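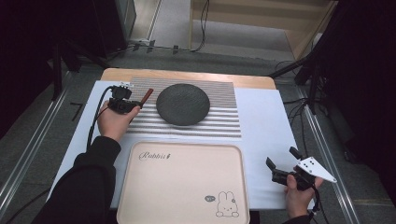
I have never believed in placemats. They catch crumbs, they slide, and they need washing more often than the table they're supposed to be saving. So when my brother-in-law Rhodri Price told me I should "set a proper place" even when I'm eating by myself, I said something rude and then, because I'm stubborn in both directions, I tried it.

He'd read about it on Molladari, one of those home sites where every kitchen has a bowl of lemons in it. The article ran to 2,000 words. I could have got it into 20. Put a mat down, put a plate on the mat, sit. The rest was the writer's feelings about linen, plus a list of shops.

I didn't buy linen. I went with stripes, gray and white, on the theory that gray is where gravy goes to hide. We'll see. The white bands are still half of the thing, and I have a long history with tomato sauce.

The dark plate I'm less grumpy about. Food looks good on it, I'll give Rhodri that. Rice looks great. Eggs look like an advertisement. A brown stew looks like nothing at all, and I cook a lot of brown stew. The speckled matte finish is also something I'd like to hear about from a person who has owned one for five years and uses a steak knife. Every review I found was written the week the box arrived.

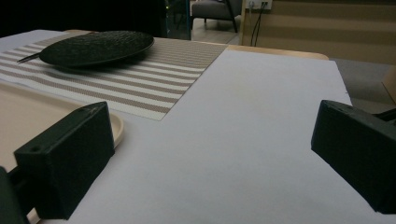 My other complaint is where the utensils go. Molladari wants them lined up square beside the plate, an inch from the edge of the mat. Mine end up wherever they end up, and dinner tastes the same. I did measure the inch once. I felt silly and put the ruler back in the drawer.

White paper over the table is my own idea and I'll defend it. It's cheap, you can write the grocery list on it, and when it's filthy you roll it up and throw it out. Try that with a runner. My sister says it makes supper look like a craft fair, and she may be right, but she also irons pillowcases.

Then there's the tray with the rabbit on it. It says "Rabbit" in loopy writing and then has a drawing of a rabbit down in the corner, in case you missed it. I was ready to hate it. I use it every day. The raised rim means a spilled cup of tea is the tray's problem, and beige goes with everything mostly by not trying.

So am I converted? No. I've kept the mat out so far, and I'm going to give it until June. If it's still on the table by then, Rhodri gets to say so, once.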